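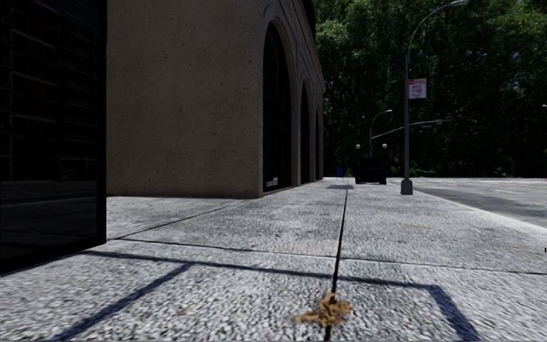 Prondville Home Bakers' Circle
Minutes of the monthly meeting, October 17, 2024

Chair: Laiba Minhas
Held in the upstairs kitchen at Shehu

1. Welcome

Laiba opened the meeting and welcomed three first-timers, all of whom had brought something to eat, which got them a round of applause before they had their coats off. Minutes of the last meeting were accepted with one fix: the plum cake was made with rye flour and not spelt.

2. Cardamom bun bake-along

What a turnout for this one! Members baked 252 buns between them over the weekend and the tasting table was full from end to end. Everybody worked from the same dough recipe, so it was fascinating to see how different the results were. The main points from the discussion:

Freshly ground cardamom won by a mile. Laiba cracks the pods, pounds the seeds by hand and leaves them fairly coarse, and you could taste it straight away. Members who used the ready-ground kind agreed they would double the amount next time.

Overnight dough in the fridge was much easier to roll and knot than dough shaped the same day. Several people had trouble with butter leaking out onto the tray. The fix suggested was softer butter spread thinner, with the sugar mixed into it first.

Oven temperature caused the longest talk of the evening. The recipe says 400 F. Two members with fan ovens went down to 375 and got a better color and a softer middle. We will put both on the recipe sheet.

The sugar syrup should go on while the buns are hot. One batch was brushed the next morning and stayed sticky, though it was all eaten anyway.

3. Winter bake sale

The sale will be in December in the front room at Fladis, who have kindly let us have the space again. Last year we took in $190 at the table and sold out well before closing, so we agreed to bake more and to start setting up earlier. We have 8 tables this time.

Bakes offered so far: ginger cookies, two kinds of shortbread, saffron buns, a chocolate and orange loaf, walnut rugelach, and Laiba's date and sesame bars (loud cheering for these). We are still short of anything savory. Cheese straws were mentioned with great longing and no one has claimed them yet.

Every bake needs a label listing nuts, dairy, eggs and sesame. Labels should be written at home and brought along with the bake. Please bring tongs too — we had one pair last year and it spent the whole afternoon going up and down the line.

4. Bulk order

The flour and butter order with Arkex is going in next week. The total stands at $266 with delivery, split by what each household asked for. Late requests can be added until the order is sent. It was agreed to try one sack of the stone-ground whole wheat and share it out at the next meeting, as several people are keen to use it in crackers and graham-style cookies.

Demerara sugar was out of stock. Laiba will ask again, and turbinado will do if they still have none.

5. Next bake-along

Three ideas were put forward: steamed puddings, filled doughnuts and a layered honey cake. The honey cake won on a show of hands, helped along by a wonderful account of a version with burnt honey and sour cream frosting. The layers are rolled very thin and need a full night to soften, so bake the day before. Bring half a cake or four slices, whichever travels better.

6. Any other business

The large stand mixer is back from repair and kneads beautifully. Please keep it on the lowest speed for bread dough.

A springform pan with a blue base was left behind after the last meeting and is on the shelf by the sink.

Recipe sheets for the buns will go out by email with both oven temperatures and a note on grinding the cardamom.

Actions

Laiba: send the Arkex order, ask about demerara, email the bun recipe
All: tell Laiba what you are baking for the sale and how many
All: honey cake for the next meeting

Meeting closed, and the last of the buns went home in napkins.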